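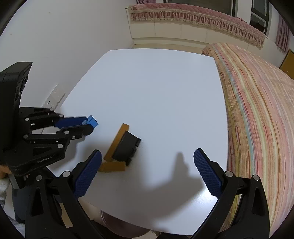 Two hands will always beat one on this kind of job, according to the comment left under my last entry, and I should stop sulking about the second gripper. The commenter also wants to know why I keep calling it "demonstration" in scare quotes.

Fine. Wednesday, second session, both grippers, same white table. Scare quotes stay until somebody shows me a policy that learned the task and not my elbow.

Task as written on the Trernard sheet: wooden piece with the black block is lying over, bring it upright, set it down with the base flat, let go. Left holds, right turns. The sheet says "natural motion". I don't know what natural motion is with two long flat fingers in place of a hand. I close my own grip, the pads close, and I feel the load late and mostly in the wrist. After an hour my motion is very consistent and nothing like how I would pick up a piece of wood.

Target for this object is 222 demonstrations. Full set over all objects is 2000. We were told at the Badetti meeting that 2000 is "plenty". Plenty for what? I asked and got a slide.

Things I noticed while working:

- The right gripper throws its own shadow onto the table, between the pads. It moves when I move. If the network wants a cheap cue for where the fingers are, there it is, and it goes away the moment the lamp does. Want at least one block of runs with the light from the other side before I believe any success number.

- I regrasp too much. A clean run is one grasp with the left, one push with the right. My real runs have a small fumble in the middle, and I have been keeping them. The argument for keeping them is that the robot sees recovery. The argument against is that it learns to fumble. Nobody has tested which, so "keep" is a habit and should be labeled as one.

- Wide angle is good for keeping both tools in view and bad for judging how far the far gripper really is. I don't trust the distances I guess near the edge. Would like to see what the tracking gives there, compared with a tape measure.

- Release is the weak part. I open both grippers at once because I'm impatient. A person setting this thing down properly would let go on one side, wait, then the other. Went back to the sheet and it says nothing on release order. Mine went "both" for the first 30 runs and "left last" after that, so that's two tasks filed under one name. Split them in the index.

About remote control, since the same commenter brought it up: we did try teleop with the Azimi arm in August and it was slow enough that I forgot what I was doing halfway through a grasp. By hand is quicker. I grant that. But teleop at least only records things the arm can do. With these in my fists I can twist in ways no arm on our bench will follow, and the file looks just as good. Wurnutix replay is supposed to flag those. It passed every run I gave it last time, including one I did badly on purpose, so I give that check no weight at all for now.

To do:
replay ten runs on the arm, picked at random and not by me
light from the other side, one block
rewrite the release line on the sheet, one order only
ask what the 900 second limit per file is for, it chops long sessions in the middle of a grasp
new column for "would I have done it this way bare-handed", yes or no

Later, 4 pm. Filled in that last column from memory for the morning runs. Mostly no. Will do it during the runs next time, memory is no good for this.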